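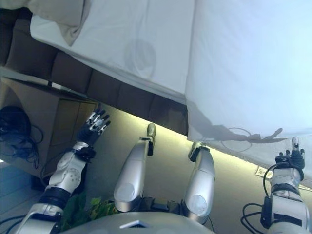
Brurner changes care rules for covered lounge furniture

Brurner has revised its storage and covering procedure for padded furniture in the shared lounges of its Callent and Assefa buildings. The new rules take effect in September and apply to all couches, padded benches and headboards kept in rooms that close between lease periods.

The main change concerns dust sheets. Until now each building bought its own, and the covers ranged from painter's plastic to old bed linen. Under the revised procedure, every padded piece will be covered with a white woven cotton sheet washed at least once before first use. Plastic film is no longer allowed on brown or black padding after an inspection in the spring found surface clouding on 19 pieces, most of them at Assefa.

Sheets must be large enough to reach the floor on at least one long side. Staff are asked to lay the cover loosely and leave the underside open to the air. Tape, staples and elastic cord are ruled out. Loose cushions and pillows are to be stored separately in the linen room, with a tag giving the room number. The earlier procedure let them stay on the couch under the cover, where they left pressure marks in the padding.

Covers with torn or frayed hems may stay in use if the damage does not reach the part lying on the furniture. Covers with stains are to be washed and checked again. If the mark remains after 2 washes, the sheet is moved to floor protection and replaced.

The procedure also sets a distance of 2 feet between covered furniture and potted plants. Plants may remain in a closed lounge if the blinds are open and the pots stand on trays. Watering is done from the side away from the furniture, and leaves touching a cover are to be trimmed or the pot moved.

Brurner has ordered 476 sheets from Okico, the textile supplier that already handles bed linen for both buildings. The first 100 will go to Assefa, which has more lounges on the upper floors and the higher share of older furniture. Callent will receive its sheets once the summer leases end. Each sheet carries a sewn label with a wash date field, to be filled in with laundry marker.

Existing covers will not be thrown out. Cotton ones in usable condition will be washed and kept as spares, and plastic film will go to the maintenance shop for use during painting.

Rooms already closed for the season will be recovered in order of floor, starting on a Tuesday with the ground-floor lounges at Assefa. Residents who use a lounge for private storage are asked to remove their items before their floor is reached. The schedule for each floor will be posted beside the elevators, and questions about individual pieces of furniture can be left at the front desk of either building.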